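Sorting small stuff at home
Speaker notes, Okoro branch library, evening session

Slide 1. Opening
Say hello, thank Adaeze Tamuno for setting up the room. Handouts are by the door. Talk runs 60 minutes with questions. Phones off, mine too.

Slide 2. Where I started
One hall closet. Gloves, dog leashes, batteries, balls, tape. We moved in July and everything small went in there in grocery bags. By winter I was buying tape I already owned. Ask who else has done this. Wait for hands.

Slide 3. Picking a bin
Clear plastic first. You look through the side and know what you have. Lids are optional for anything used every day. Check for a handle slot at the end, so you can pull the bin off a shelf with one hand. Measure the shelf before going to the store. I didn't, and took 2 bins back.

Start with the bin empty and put the things that belong in it on the table next to it. Balls are a good first category for families: easy to spot, and kids will help.

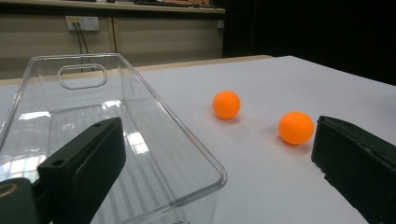

Slide 4. One bin, one kind of thing
Toys with toys, tape with tape. If a bin gets full, something leaves before anything else goes in. Fouad Rizk asked last time about mixed bins. My answer is one per household, kept small, emptied every month.

Slide 5. Cleaning
Ridges on the floor of a bin collect grit. Warm water, dish soap, old toothbrush along the grooves. Dry it upside down on a towel. Skip scouring pads, they scratch clear plastic and it goes cloudy.

Slide 6. Labels
Masking tape and a marker. Put it on the short end, facing out. Pass around Ladi's label sheet.

Questions. Leave the last slide up. Return the projector remote to the front desk.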